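6.4 Faults During Hand-Held Recording: Partial Closure and Dropped Utensils

This section applies to the Ivamen hand-held gripper when it is used to record table-clearing and utensil-sorting tasks. It replaces the earlier text of Section 6.4 and takes effect August 1, 2026. Operators who trained on the January edition should read it in full before their next session.

Background

During home recording sessions managed from the Nomdale office, operators reported that the gripper fingers stopped short of full closure on thin objects. The trigger reached the end of its travel, but a gap remained between the pads. Chopsticks and narrow spoon handles slipped out during the lift. In one case a metal spoon fell from shoulder height and struck an operator's foot. No injury resulted, but the event was logged as a safety matter and reviewed by Krisztina Sipos and Gergely Kiss.

The review found two causes. The first was a finger carriage that had moved out of line after the tool was set down on its side. The second was cleaning residue on the rubber pads. Either one can produce the fault alone. When both are present, the fault comes and goes, and an operator may continue for some time before noticing it.

Signs of the fault

The gripper should be taken out of use if the trigger feels loose in the last part of its travel, if one finger reaches the center line before the other, or if an object turns in the grip during a level carry. A recording that shows a completed grasp followed by an unplanned drop should also be treated as a sign of the fault, even when the next attempt succeeds.

CAUTION: Do not place fingers between the gripper pads to test closing force. Use the test strip supplied in the tool case.

CAUTION: Do not continue a session near a lit burner, a hot pan, or an open flame while a gripper fault is suspected. Turn off the heat source first and allow cookware to cool.

Stopping the session

1. Release the trigger slowly and let the fingers open fully. If an object is still held, lower it to the table before releasing.

2. End the recording. Do not delete the current file, including any failed attempts. The files are needed for the fault report.

3. Set the tool upright in its stand. Laying it on its side may move the carriage further out of line.

4. Pick up any dropped utensils by hand and check the floor — small items are easily missed under cabinets and appliances.

Checking the fingers

5. Inspect the screws on both fingers. Tighten a loose screw with the driver in the case until it is snug. If a screw is missing, stop and go to "Reporting."

6. Wipe both pads with a clean cloth dampened with water, working along the ribs. Do not use dish soap, oil, or alcohol. Let the pads air-dry.

7. Place the test strip between the pads and squeeze the trigger to its stop. The strip should stay in place under a light pull. Repeat the check 6 times. A single failure means that the carriage must be realigned by the service desk.

NOTE: The full check takes about 3 minutes, not including drying time. It should not be shortened to keep a session on schedule.

Returning to the task

8. Lay one chopstick and one spoon on a table within easy reach. The handles should point toward the operator at a slant. Keep the utensil holder at the far side of the table, so that the arm does not pass over it during the approach.

9. Open the gripper fully and bring it in low, with the two fingers on either side of the point where the first utensil will be grasped.

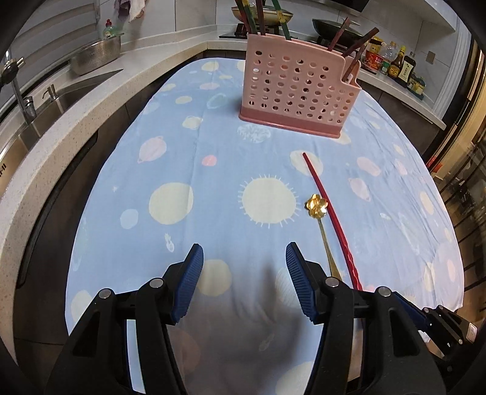 Utensil Sorting — Restart After Fault

10. Grasp the chopstick first, near the middle of its length. Lift it a short distance above the cloth and hold it level. If it turns or slides, lower it and repeat the check from Step 5.

11. Carry the chopstick to the holder and release it only after its lower end is inside the rim. Repeat with the spoon, taking hold of the handle and keeping the pads clear of the decorated end.

12. If both transfers are completed without a slip, the session may resume. Note the time of the restart in the log.

Reporting

Every suspected closure fault must be reported on Form 49, whether or not an object was dropped. State the task, the object held, and the result of the test strip check. Forms are received by Enikő Kelemen at the Nomdale service desk. A tool that has failed the check must remain in its case with the red tag attached until it is released in writing.

Ivamen Operator Guide | Questions: Nomdale service desk | © Vullismont. All rights reserved. | Back to top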